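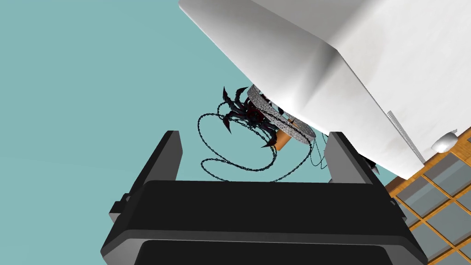

Sim view from the gripper, hanging fixture task. Same view you get on the big screen in Room 2.

Open Day FAQ - Trakell Robot Workshop, Nerircombe

Last updated Monday, 4:15 pm. Answers by Nelly Ticona unless it says otherwise. Typing fast, sorry, doors to sort out.

When is it?

November open day, one day only. Doors 11 am. Last demo starts 4 pm, building closed by 5. If you booked a school slot, use the time in your email and ignore this page.

Do I need a ticket?

Yes for the demos, no for the lobby and the talks. Demo groups are 20 people max. 200 tickets in all, 80 of those held back for walk-ups on the day. Walk-ups get a paper slip at the front desk, first come first served. No saving slips for friends who are still parking.

Is it free?

Yes. Coffee isn't.

Where do I go in?

North door, Ticona building (no relation, please stop asking me). The east door is badge only and it will lock behind you. Ramp is on the left of the north door. Elevator to the second floor for the talks, demos are all ground level.

Parking?

Lot B. Lot A is staff and the delivery truck. If B is full there's street parking past the bridge, free on open day. Bikes can go inside the covered entry, not in the hallway.

What will I see in the demos?

Two rooms. Room 1 is the real arm, sorting and stacking, run by Efraín Ríos. Room 2 is simulation, run by Wálter Flores. Each is 25 minutes with questions. Groups swap at the end, so if you do one you get the other. Order doesnt matter.

Why is Room 2 all on a screen? I wanted real robots.

Room 1 is real robots! Room 2 is where most of our week goes though. We try things in sim first, break them, fix them, try again. A bad move in sim costs us a reset. A bad move in Room 1 costs us a finger pad and an afternoon. People who came last year said Room 2 was the one they kept talking about, so give it a chance.

What is the Room 2 task?

Reach up and bring the gripper in close to a hanging fixture without snagging the chains. Sounds easy. Wálter will run it a few times with different approach paths, then open it up.

What's Buvus?

Our name for the control software. It's on half the signs. You don't need to know anything about it to follow the demo. If you do want to know about it, go to the 2 pm talk.

I can't work out which way is up on the screen. 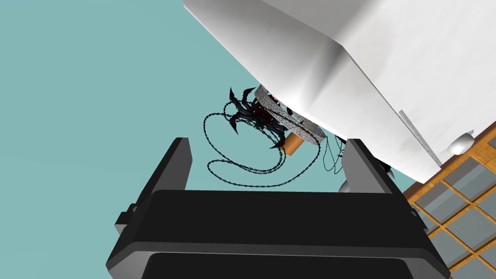

Up and down is the first thing every Room 2 group asks about, so Wálter now starts with it. The view rides along with the gripper and the gripper is pointing up, so you are looking from underneath at almost everything. Start with the two black fingers, one on each side, those are your left and right. Then find the short orange post coming out of the speckled gray ring, it points down toward you. Once you have the post the rest falls into place, and the thin black chains looping under it are the part to stay clear of. If you still feel lost stand near the back, it's easier from there.

Can I drive it?

Room 2, yes. Three or four people per group, depends how long the questions go. Hands up and Wálter picks, kids first. Room 1, no. Only Efraín and Kazimiera Wróbel are cleared to run the real arm with visitors in the room.

What happens if I hit the chains?

The run stops and the next person goes. You can't hurt anything. Lots of people hit them. I hit them every time.

Why chains? Why not a box or a ball?

Boxes are Room 1. Chains are thin and they hang in loops, so there's a lot of empty looking space that isn't safe to go through. Good for testing how the planner handles clearance. The dark spiky arms on the fixture are awkward too, for the same sort of reason, they stick out every which way. Kazimiera has a longer answer, ask her at the desk after 3.

Does the white thing overhead count as an obstacle?

Yes. So does the wooden lattice in the corner. Touch either one and your run is over, same as the chains.

Are the robots loud?

Room 1 has some beeping and an air line that hisses. We have ear defenders, kid sizes too. Room 2 is quiet apart from the fans.

Age limit?

None for Room 2. Room 1 is 6 and up, under 12s with an adult. Strollers stay in the lobby. Stay behind the yellow line please.

Can I take pictures?

Yes, both rooms. No flash in Room 1, it upsets the sensors. Please don't film the whiteboards.

Food?

Coffee cart in the lobby from 11, sandwiches until they run out. Nothing to eat or drink in the demo rooms, water with a lid is ok.

What are the talks?

12 noon, Alcides Yupanqui, "Teaching an arm to stack". 2 pm, Kazimiera Wróbel, Buvus from the inside, more technical. Second floor, no ticket, seats go quick. Both have captions on the screen.

I'm a student, can I ask about internships?

Please do. Alcides is at the table by the stairs from 1 pm. Bring a resume if you have one, fine if not.

I booked and can't come.

Reply to your confirmation email with CANCEL in the subject so the spot goes back in the pile. Even the same morning helps.

My question isn't here.

Use the form at the bottom of the visit page. I check it mornings and again before I leave. On the day itself ask at the front desk, I won't be seeing teh inbox.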